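6 September 2023
Bench notes, Cunevden room

Got in early, wanted the bench sorted before the Moges parts show up. Didn't finish. Writing down where things got to so Peiyu doesn't have to guess.

Mat first. Vacuumed, then damp cloth, then left it. Old tape glue near the front came up with a plastic scraper, no solvent (it marked the last one, see May). Still picks up dust the minute you walk away. Lint roller is better than the cloth for this, need refills, down to one.

Joint between the two mat panels has opened a little. Small screws find it every time. Tried pushing the panels together by hand, they creep back. Either double sided tape underneath or a strip over the top – don't want the strip, bins will catch on it. Asked Tolus if they do a one-piece mat in this size, no reply yet. For now: don't sort anything smaller than M3 on the right.

Bins. Light blue ones are for incoming, unsorted. That's the whole rule. Found washers, a glue stick and somebody's bus card in the blue bin last week so I've emptied the lot. Washers back in the drawer, bus card is on the hook by the door.

Blue bin goes at the left end of the mat, large box stays behind the bench, not on it.

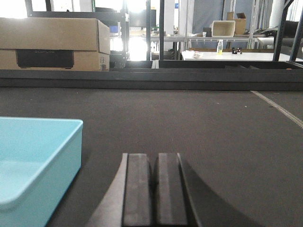
Left end of bench, blue bin on the mat, cardboard box in back.

Tried the bin in the middle for an hour before that. No good, you reach over it for everything and my sleeve dragged half the spacers out. Left is fine for me. Peiyu Liao is left handed so may want it swapped, say so and I'll move the lable too.

The boxes. Dremside order came in more cardboard than parts. Kept the big ones for returns, flattened the rest. If they're still here at the end of the month they go. Please don't start putting offcuts in them, we have a scrap tub.

Count on the Dremside order: invoice says 1,000 spacers, bags are marked 60 each, which doesn't divide. Have not opened all the bags. Weighed one, then the scale battery died. Will do it properly with the good scale when it's back from next door. Until then nothing from that order gets booked in.

Trays: 11 on the shelf, 8 with lids. Rest of the lids must be in the other room, or they went out with the May shipment and we'll never see them again. Wrote to Moges to ask. Shallow ones don't need lids for what we do, it's only for carrying.

Light over the bench is good now with the new tube. Bit of glare off shiny parts if you sit low. Raised the stool a notch, put it back if you hate it.

Other bits
– scraper and lint roller live in the top drawer now
– label tape, white, nearly out
– the drawer under the vise sticks, lift and pull, dont yank
– need another blue bin, same size as this one, the deep ones are a pain to pick out of

Next: mat tape, good scale, open the spacer bags and count one right through. Then sort Moges when it lands. If it comes while I'm out just leave it shut on the floor by the shelf and write the time on the box.

Peiyu – did you order the small labels or was that me?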